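Grolby Fabric Care: Frequently Asked Questions
Dark and black garments

We use cookies to improve your experience on this site. By continuing to browse, you accept our cookie policy. Accept | Manage settings

What temperature should I use for black cotton?

Wash at 40 °C or lower unless the care label states otherwise. Higher temperatures swell the fiber and release more unfixed dye. Black viscose follows the same limit, with a shorter spin. Polyester holds its dye better but pills at high spin speeds. 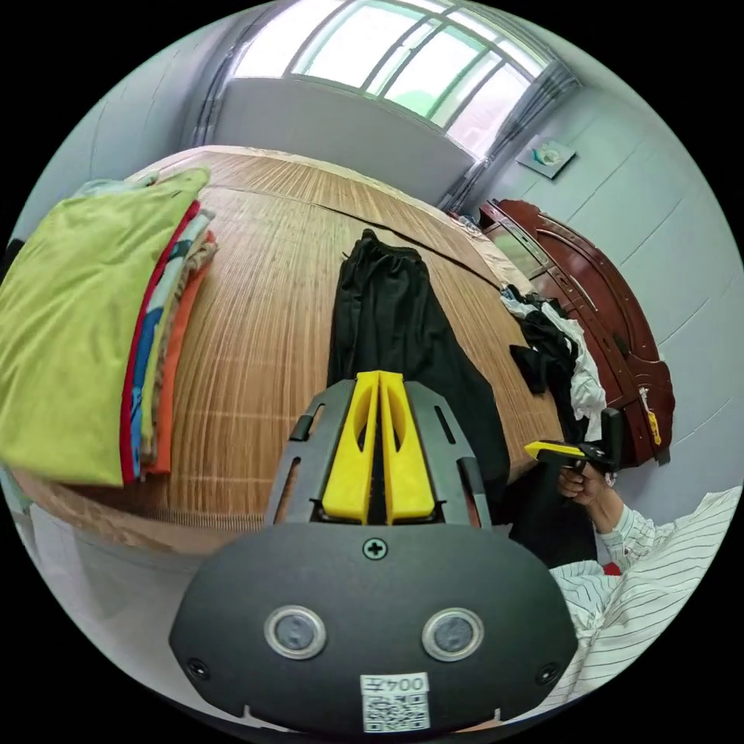
Turn garments inside out and close zippers before loading. Most visible fading on seams and hems is abrasion, and a half-empty drum makes it worse. Fill the drum to the level given in your machine manual for the program selected.

How much Hinard liquid do I need?

Dose by water hardness and load size. For soft water and a normal load, use 40 ml. For hard water, use 44 ml. Overdosing leaves a gray film that is often mistaken for fading. If a film appears, rinse the garment twice in plain water before washing again.

How do I test for loose dye?

Dampen a white cloth, fold it over an inside seam, and press for 16 seconds. Color on the cloth means the garment should be washed alone. Gather a little of the fabric between your fingers and repeat the test on the fold, where dye tends to rub off first.
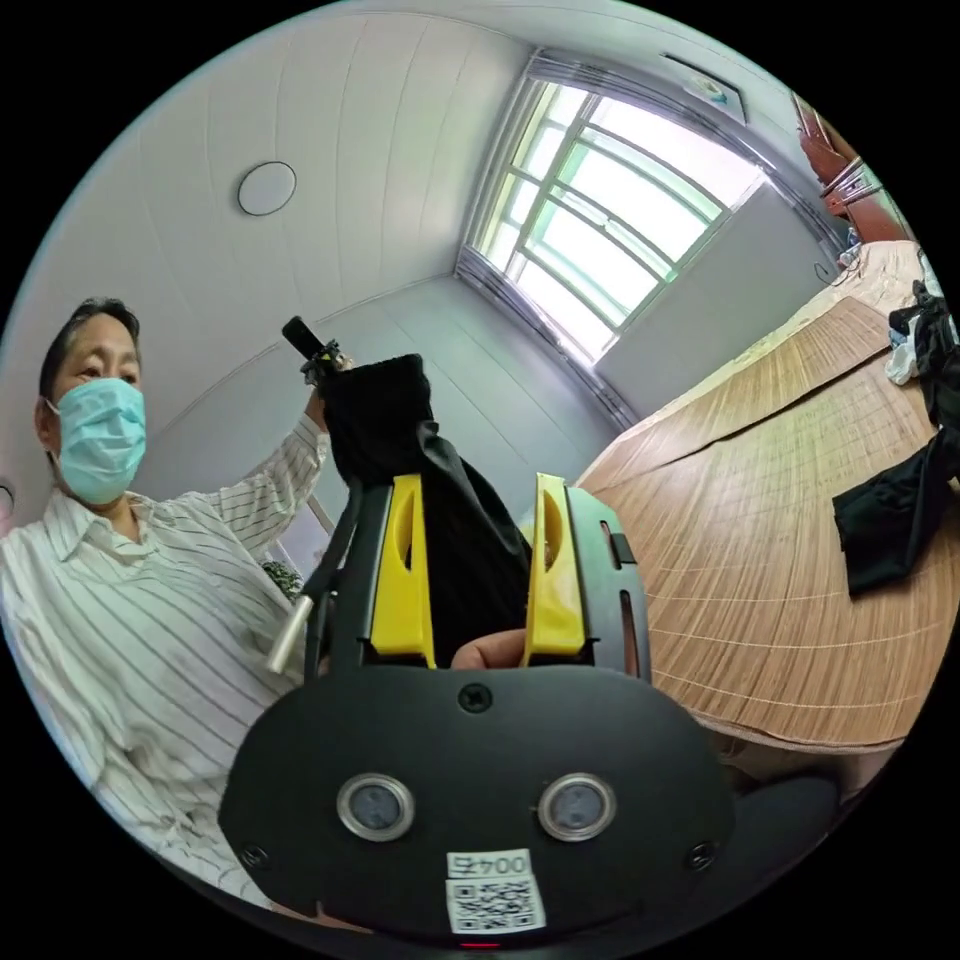 Does vinegar or salt fix the dye?

No. Neither has a lasting effect on the reactive or sulfur dyes used on most black cotton. Fixing is done at the mill. Pant color sheets collect loose dye from the wash water, but they do not prevent it from leaving the garment.

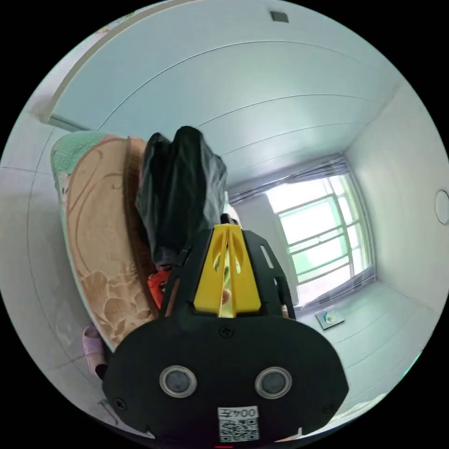 Sheets are single use. Place one at the back of the drum before the clothes go in, and use two for a first wash.

Where should I dry dark clothes?

Dry out of direct sun, on a rack or hanger.

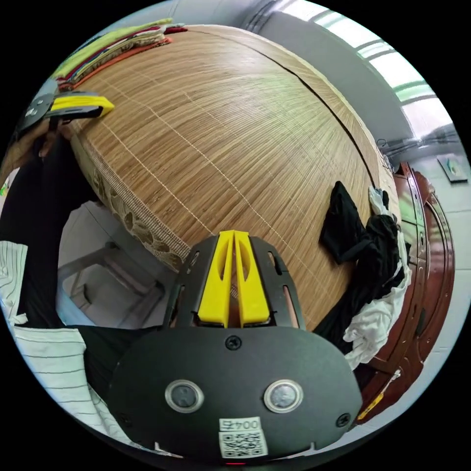 Flat drying is recommended for knits and for any fabric containing elastane. Reshape the garment while damp and turn it once after the upper side is dry. Check what it is lying on: a woven surface like the one in the photo can press its pattern into soft jersey, so put a plain towel between the two.

Can I return an opened bottle?

Yes, within 100 days of purchase, with the receipt. Write to Yasmine Gaber at the Otance service desk and include the batch code from the base of the bottle.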